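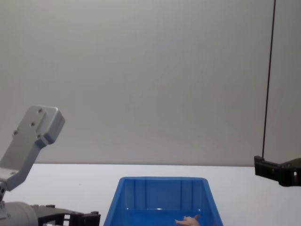
Notes from the open day at Vinell, Stomden site, 17 October 2020. Typed up quick for the people on the other coach, will tidy before the tutorial (maybe). Bit we all went for was the two-arm bench: clearing a table into a bin and then emptying the bin out again, one arm each side. White table, plain grey wall behind, blue bin down at the near side between the arms. First thing to write down is the workspace. Each arm has a region it can reach, drawn from its own base, and the two regions overlap in the middle. The bin goes in the overlap. Note the bracket plate on the left arm too, the silver one with the bend in it and four screws in the face. A bend like that is a rigid offset, so it goes in your kinematic chain as a fixed transform. It is NOT a joint. Half of you gave it a joint in the June sheet and lost marks.

Parallel grippers - main points

Two fingers, pads stay parallel as they close. Done with linkages, four-bar type, see handout 2. One motor is enough for the pair.
Good on boxes and anything with two flat sides. Less good on round things unless the pads are soft.
Soft toys: easy to grab, hard to let go of tidily. Fur drags on the pad. Also the width reading tells you very little, because the toy squashes. The demonstrator set the closing force low and the stop width wide and let the toy do the rest.
Fingers get in the way of a camera at the wrist. You lose sight of the object right when you need it most, so they keep a second view from further back. 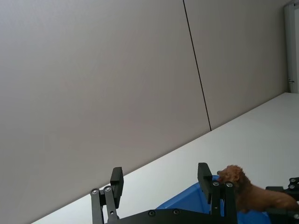
Force vs position. If you command a position the motor will push as hard as it needs to get there. If you command a force it stops where it stops. For the toys they use force, for the bin rim they use position with a force limit on top. Somebody asked why not force for everything and the answer was the rim is slippy and you want to know where the fingers are before you lift. Fair enough.

Running the bench

Each run is 90 seconds max, then it times out and the arms park. They had done 3258 runs by the time we got there, going by the counter on the control screen. A run is one object in or one object out. Failed runs are kept and labelled, dont throw them away in your own projects either.

Sharing the middle. Two arms, one bin, so who goes first? Vinell use a simple lock: an arm asks for the overlap region, gets it or waits. Slow but safe. The Arancibia method (week 5 slides) plans both arms together and is quicker on paper, but you need decent timing on both controllers and they said theirs drift. Know the difference for the test, at least a paragraph on each.

Calibration. Done every morning. Touch the same point with both arms, compare, correct. Takes 400 seconds if it goes well. If the two dissagree by more than the limit the bench won't start.

Things I missed: the bit on cable routing, I was at the back. If anyone got it please send.

To do before tutorial
- sketch the two workspaces from above, mark the overlap, put the bin in
- fixed transform for a bracket with one bend, any numbers you like
- read the Clelside safety sheet, pages on shared workspaces only
- bring one soft object and one hard one, we'll try both on the small gripper in the lab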